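Three days in Nemari, mostly on foot

11/10/2021

I went to Nemari because the ferry to the place I wanted was full. There, I've said it. I had a week off in October, a rucksack with far too many jumpers in it and a friend of a friend, Beril Keskin, who had grown up in the town and sent me a list of things to do that ran to four screens on my phone. I got through a third of it, and I'd go back tomorrow for the rest!

The bus drops you at the top of the old town, and if you take my advice you'll walk down and get a taxi back up. There are 316 steps between the bus station and the harbour (they're painted on the wall every so often, so you can keep track of your own suffering) and they wind past bakeries, a tiny barber's, two mosques and a great many cats. I stopped at the second bakery for a sesame ring and a glass of tea and ended up staying an hour, because the owner wanted to tell me about her son's driving test.

I stayed at the Aydoğan, a family guesthouse halfway down. Ask for a room at the back. The front ones have the sea view, but they also have the scooters, and the back ones look over a courtyard with a fig tree. Breakfast is served until eleven and comes in so many little dishes that I gave up on lunch altogether.
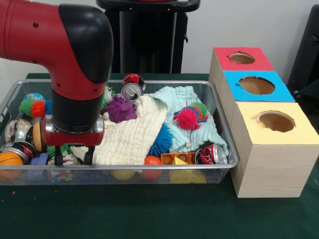 On my first full day I did the castle, as everyone does. Go early. I was at the gate when it opened and had the walls to myself for a good while, apart from a man sweeping, and by the time I left there were three coach parties queuing for tickets. The museum inside is small and a bit dusty, with labels that stop making sense in the last room, but the view from the north tower is worth the climb. You can see the whole bay, and the lighthouse at Brevov on the far side if the haze lifts.

The afternoon I spent with a walking group run by Trekora, a little outfit with an office by the fish market. Our guide was Yiğit Toprak, who has the longest legs I've ever seen on a person and had to keep stopping for the rest of us. He took us along the old aqueduct, through the tanners' quarter and into a workshop where Zübeyde Özkan still makes copper coffee pots by hand. I bought one. It cost more than my flight bag and I've used it every morning since I got home, so I don't regret it a bit.

Dinner was at a place with no sign, which Beril had described as "the blue door after the pharmacy". There are two pharmacies, and it's the second. Have the stuffed mussels and then whatever fish they tell you to have. I shared a table with Ubaldo Testa, a retired teacher from Genoa who has been coming here every autumn for years, and he told me to skip the boat tour everyone sells on the front and take the ordinary morning ferry to Brevov instead.

So I did. It leaves at nine, takes forty minutes and has a man selling tea from a tray. Brevov is hardly more than a jetty, a row of white houses and a beach of round grey stones, lovely for swimming if you bring something for your feet (I hadn't). The lighthouse has 184 steps, and after the ones in town I very nearly didn't bother. Do bother. Nevzat Kocabaş, who looks after it, will let you out onto the balcony if it isn't windy.
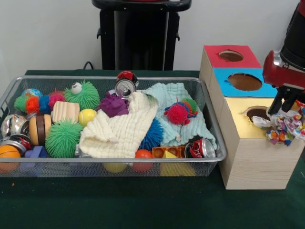
Mesh basket of toys beside a wooden shape-sorter box

My last morning was for shopping and for sitting down. The covered market is best before ten, when the stallholders are still on their own breakfasts and not much fussed about selling you anything. I came away with dried mulberries, a scarf for my sister and a jar of something pickled that I still can't identify. Then I had one more tea by the water, looked up at all those steps and went to find a taxi.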